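Trotetik Podis is a constituent mail and casework system for state legislative offices. It sorts incoming letters, emails and voicemails by bill number and district, and drafts go to staff for approval before anything is sent.

Version 16 was released in February. It adds vote alerts — one message to every resident who wrote in on a bill, once the roll call is posted.
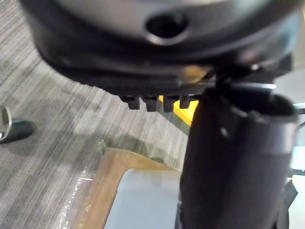

## Plans

- Member office: 15 staff logins, $324 a month
- Caucus: unlimited logins, $647 a month

Both plans include district maps and record export for public records requests. Campaign use is not allowed under either license.

Orders from Trevaskis County go through Clernora. For all others, contact Marit Solheim in sales.

Prices last updated 27/04/2026.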